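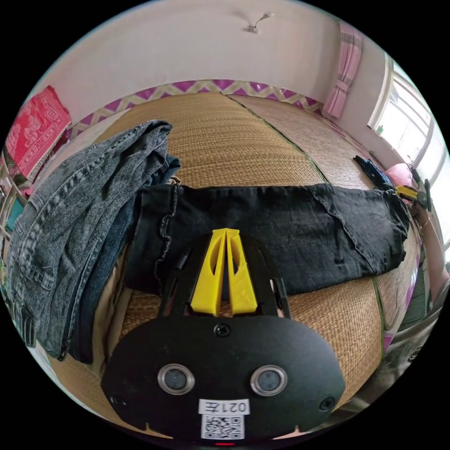 I bought the Sosik heatless curling set with my own money, and I went in expecting to dislike it. I've been burned by overnight curl gadgets before. The rod kinks, the scrunchies slide off by midnight, and you wake up with one good side. Still, my ends are fried from years of hot tools, so I gave this one 40 nights before writing a word.

My hair, for reference: past my shoulders, fine, color-treated, naturally straight with a stubborn bend on the left where I part it.

## What you get

A satin-covered rod, two matching scrunchies, a claw clip for the crown, and a travel pouch I have never used. The leaflet says to start with hair that is "nearly dry," and that's all the guidance there is. How nearly? My first few tries were too damp and I took the thing off in the morning to find wet ropes. I now blow-dry on cool until only the ends feel a little damp.

The clip is the weak part. The spring loosened in the second week and I replaced it with an old Dai clip from my bathroom drawer, which holds better and cost me less than a coffee.

## Does it curl?

Yes, with conditions. If I wrap small sections tightly and keep the tension even, I get a soft wave that looks like a blowout on its second day. If I rush, I get a dent at ear level and limp ends. The claim on the box that the style lasts "up to two days" is generous for hair like mine. Without product I lose most of it by lunch.

A light mousse helped. I tried the Itov volume foam first and it left a crunchy film that took forever to brush out. The Bostgate setting lotion is thinner, smells like a dentist's office, and works. I'd use it again, though I resent needing a second product for a set that is sold as all you need.

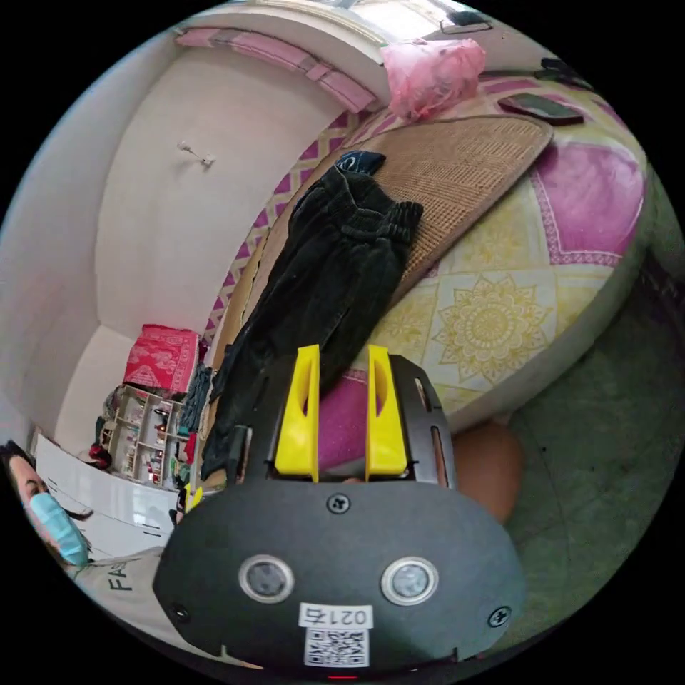
## Sleeping in it

The product page has over 4000 reviews and a good share of them say they "forgot it was there." I didn't. On my back it's fine. On my side, the rod sits right behind my ear and I wake up to move it. I've settled on tying the ends low and pushing the whole business up toward the top of my head, which looks ridiculous and mostly works.

The satin cover has held up. It has been hand-washed twice and hasn't pilled, but the stitching at one end is starting to pull, and I can see the foam if I bend it.

## Worth the money?

I paid full price in July and saw it marked down shortly after, so don't hurry. There are plain rods for half as much, and I can't find a difference in the curl between this and the robe belt I used in college, apart from the cover being gentler on my color.

I'm keeping it because my ends do look better, though skipping the curling iron would have done that with or without Sosik's help. Three stars. Two and a half if you sleep on your side.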